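Why Do Forks Have Prongs?

Hi again, curious eaters! I was twirling spaghetti last night and I got to wondering why my fork looks the way it does. So I went and read up on it, and now I want to tell you everything.

First, the pointy parts have a name. They're called tines (it rhymes with "lines"). A long time ago, lots of forks had just 2 of them, long and straight. Those were great for holding a piece of meat still while you cut it. But try scooping up peas with one! They'd roll right through the gap and onto the floor, and your dog would be very happy.

So fork makers started adding more tines. With three or four, the gaps get smaller and food stays put. They also started bending the fork a little, so it could scoop a bit like a spoon does.

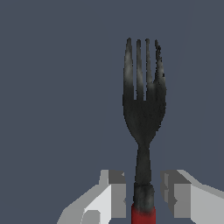
A fork with four tines. Count the gaps between them and you'll get three!

Now for my favorite part, the poking. Why can a fork go into a potato when your finger can't? (Please don't try it with your finger at dinner, my mom would blame me.) When you push on a fork, all of your push gets squeezed into those tiny tips. A small tip with a big push behind it goes right in. Your fingertip is wide, so the same push gets spread out and the potato hardly notices.

There are lots of funny forks out there too. Some cake forks have one tine that's extra wide, so you can cut your cake with the side of it. I own 17 forks and I still don't have one of those!

Next time you set the table, line up a few different forks and see which one picks up the most peas. Mine was the shortest one in the drawer, and I'm still trying to figure out why.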